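Lyle Lindgren is late, then he's early for the next thing, so we do this walking. Down the hall at Giltthorpe, coffee in one hand, laptop open in the other. Not a great way to carry a laptop.

He runs data for the Gurkholm project. Five people, two of them part time. The job, put simply, is to get enough good examples of a gripper reaching for things that a learning system can pick up the habit. Most of it happens in simulation.

"People want to hear about the model," he says. "I get it. But I spend my day on the examples. Who made them, which ones are junk, which ones are junk but we kept them on purpose."

So how many are there? He checks. 2,657 recorded as of that morning, 2,599 kept. The rest went in the bin. Some were operator slips, a few were the simulator having a moment.

"There was one where the arm just sort of sank through the counter. Very calm about it. Imani wanted to frame it."

Imani is Imani Brannigan, who does most of the driving. She sits at a desk with a hand controller and a view from just behind the gripper, and she reaches, closes, lifts, lets go, resets. Then again. We find her mid-session and she doesn't look up for a bit. Fair enough.

"I did 74 yesterday," she says eventually. "That's a good day. My thumb disagrees."

She used to do pottery, taught it for years out at Irwood, and reckons it helps. Patience mostly. Also knowing when your going too fast.

The thing she's working on now is surfaces. The early batches were all on plain grey, and the policy trained on them did fine on plain grey. Put a pattern under it and it got lost. Stopped short, or wandered off sideways. So the team began swapping tiles in and out, a different look for each run, floors and walls as well as the bit you're reaching over. 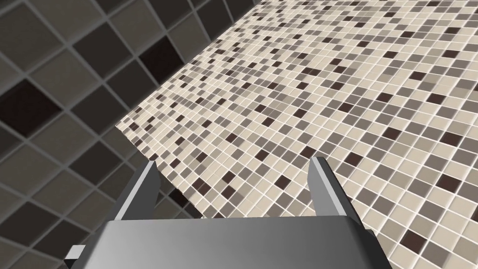 Page last changed: 01/12/2024

The small mosaic is the one she grumbles about. Cream, greys, a very dark brown, all scattered, no pattern to hold on to. Up close you can pick out single tiles. Farther off it all goes to fuzz.

"You lose your sense of depth," she says. "I'll be sure I'm nearly there and I'm not even close. And if it's hard for me then it's hard for the network, so we want lots of it."

Does it matter that nothing real looks like that? Big diagonal wall tiles next to tiny speckled ones, who would live there?

"My aunt," says Lyle, from the doorway. He's back. Still has the coffee.

His longer answer is that the looks don't have to be tasteful, they have to be different from one another. If the colour of the counter changes every run then the colour of the counter stops being a useful clue, and the system has to lean on something else. The shape of the object, ideally. Where the fingers are.

"Ideally," he repeats.

They've been wrong on this before. Back in April they randomised everything at once, light, tile, camera, the lot, and Imani couldn't drive it. Her examples got slow and hesitant and the policy learned to be slow and hesitant too. He pulls up a clip to show us but the laptop wants an update.

"It copied her dithering," he says. "Beautifully. Best imitation result we had all year."

"I wasn't dithering," says Imani. "I was being careful."

Now they change the look after the fact for some batches. She drives on something plain, the motion gets replayed, and the fancy tiles go on in the replay. Other batches she still does with the pattern live, becuase Lyle wants to see where a person corrects. Those little corrections are worth a lot, he says. A run where she overshoots and comes back tells him more than a perfect one.

Which raises the question of what counts as junk. There's a sheet of rules taped by her monitor, a good deal of it crossed out. Overshoot and recover, keep. Drop and walk away, bin. Long pause, ask.

"Long pause is usually me reaching for my tea," she says. "He asks anyway."

Next up is Blackwood, the name they've given the real bench down the hall. Same gripper shape, actual counter. Lyle won't say when it starts. Imani says soon, and gets a look for it.

What would she change, if she could? She thinks about it, thumb still on the controller.

"A better chair. And fewer tiles."

Lyle says the chair's been ordered. He's already halfway out the door.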